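Ekard College Robotics Club Opens Simulated Sidewalk Course to High School Teams

Student-built delivery challenge runs entirely in software; registration open through January

EKARD - The Ekard College Robotics Club has opened registration for the Breltum Sidewalk Challenge, a contest in which student teams write software that drives a small wheeled robot along a simulated city sidewalk.
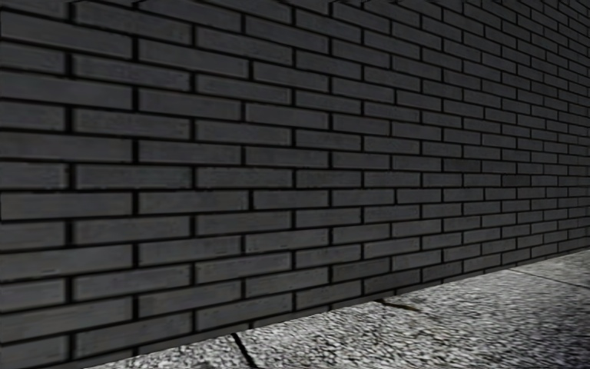
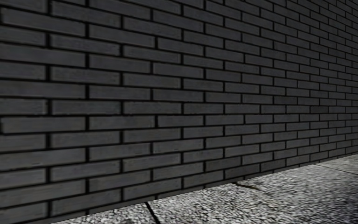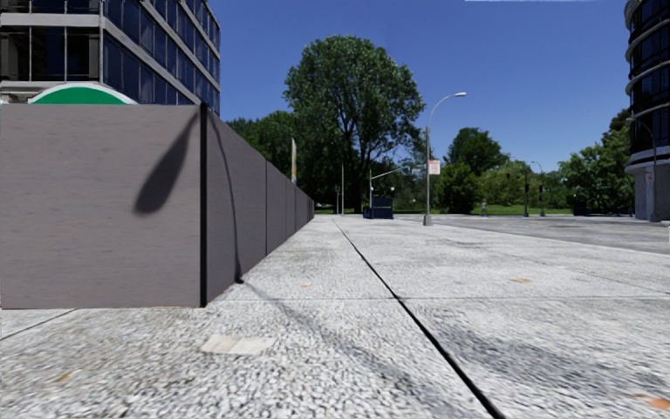
Simulated views from the Breltum course: brick wall and paving (first two), and the sidewalk beside the barrier wall (third).

Page last updated: January, 4:15 p.m.

The challenge is open to high school and community college teams of two to six students. There is no entry fee, and teams do not need to own a robot. Each team receives a copy of the simulator, called Sillus, along with a starter program and a short manual.

A full run covers 200 meters of sidewalk. The robot must stay on the pavement, keep clear of walls and posts, and stop at the end of the route. Runs are scored on distance completed, contact with obstacles and time. A team that finishes slowly without touching anything will place ahead of a team that finishes quickly and scrapes a wall.

"Walls are where most of our own early programs got stuck," said Oluwatosin Mohammed, the club's president and a second-year student in computer engineering. "If the robot turns too far toward the bricks, all it has to work with is a repeating pattern and a bit of paving at the bottom. Teams will need to decide what their program does then."

Club members built the course over two semesters as part of a project class taught by Zulmira Quintela. Ikechukwu Lawal modeled the buildings and street lamps. Rakiya Shehu worked on the ground surfaces, including the joints between the slabs, and on the stains and small marks that appear on the pavement in parts of the course.

"We had a perfectly clean sidewalk in the first version, and the programs that passed on it did badly as soon as we added shadows," Shehu said. "A dark line on the ground can be a joint, a shadow or a real edge. I spent most of a semester on that."

The club logged 2,818 test runs before freezing the course for competition. The complete log will be given to registered teams, who may use it to train or check their own software. Teams may also change the starter program as much as they like or replace it completely.

"Students in this class usually write code for a robot they can pick up and carry back to the start line," Quintela said. "With the simulator they can try something at home in the evening and bring the results in the next day. It has changed what we talk about in class."

Qualifying runs are submitted online. The top eight teams will be invited to the final in Room 201 of the Tsolakis Building on the Ekard campus, where their programs will be run on a section of the course they have not seen before. The room seats 200, and the final is open to families and the public.

Guido Farina, who coordinates outreach for the college's engineering department, will hold an online question session for coaches before the registration deadline. Registered coaches will receive the link by email.

Teams can register through the robotics club page on the college website. Schools that need help installing Sillus on shared computers should say so on the form, and a club member will contact them.

About the Ekard College Robotics Club
The club is run by students and meets weekly during the academic year. Membership is open to all Ekard College students, with or without programming experience.

Media contact: Guido Farina, Engineering Outreach, Ekard College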